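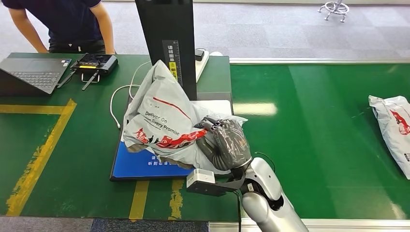
Print this page | E-mail this page

Notebook, July, open day at Demdale, written up the same evening

We got to the Demdale building a little before 10:00 and I am so glad we made the trip, because I have been reading about parcel handling for months and had never stood next to a bench where someone was trying it with a real hand. Our host was Capucine Guérin, who was very patient with my questions (I had a whole page of them). Bags are the hard part, she told us, much harder than boxes – a box stays a box, but a bag slumps whichever way it likes. The one I watched longest was a crumpled white-and-gray thing with "Deliver On Every Promise" printed on it, and the fingers had taken hold of a gathered bit of plastic near the red band. I would have gone for a corner myself, and I want to try both when we get home.

Their log for the morning session showed 154 attempts, 27 of them marked as drops. Capucine said the drops are mostly thin bags with one heavy item in the bottom, and that matches what we saw at Tapley last winter with the suction cups. I copied down their closing speed as 70 on their own scale, but I forgot to ask what the scale is. Must e-mail her!

Small thing I liked: yellow lines marked right on the green bench. Ours is bare and we argue over where things go every single time.

Had a nice long chat over coffee with two people from Hallelau about wrist cables. They tie theirs down in two places and still lose one now and then.

To do: ask for the bag list, dig out the old Maner fingertips – the soft ones, second drawer – and book the bench for a full afternoon.

Print this page | E-mail this page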